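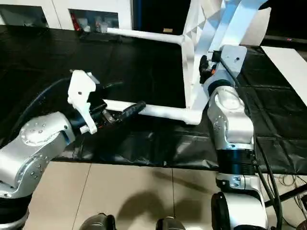
Figure 4.1 White plastic chair with a moulded shell and tubular legs, laid on its side on a covered work surface.

Chapter 4
Shells, Legs and Joints: The Moulded Chair

4.1 Introduction

A chair is loaded in more directions than most household furniture. A shelf carries weight downward. A chair carries weight downward, backward when the sitter leans, and sideways when it is dragged across a floor. This chapter considers how a moulded seat-and-back shell passes these loads to its legs, and how the connections between them are inspected.

The shell in Figure 4.1 is broken into angular ribs and ridges. Folding a thin sheet in this manner raises its stiffness with little added material – the same principle is applied to corrugated roofing in Chapter 2. The bend in a tubular leg, located near the shell, is treated separately in Section 4.4.

Inspection is carried out with the chair on its side, on a bench protected by sheeting. In this position the underside of the seat and both ends of each leg can be reached without lifting.

4.2 Terms used in this chapter

Shell: the one-piece seat and back.
Rib: a raised fold or ridge that resists bending.
Elbow: the curved portion of a tubular leg.
Seat joint: the region where leg and shell meet.

4.3 Static load on the seat

Consider a sitter with a mass of 76 kg. If the load is shared equally by four legs, each carries 19 kg. Equal sharing is seldom achieved in practice – an uneven floor may leave one leg unloaded. MacLeod's method, set out in Section 4.5, treats the three-leg case as the design condition.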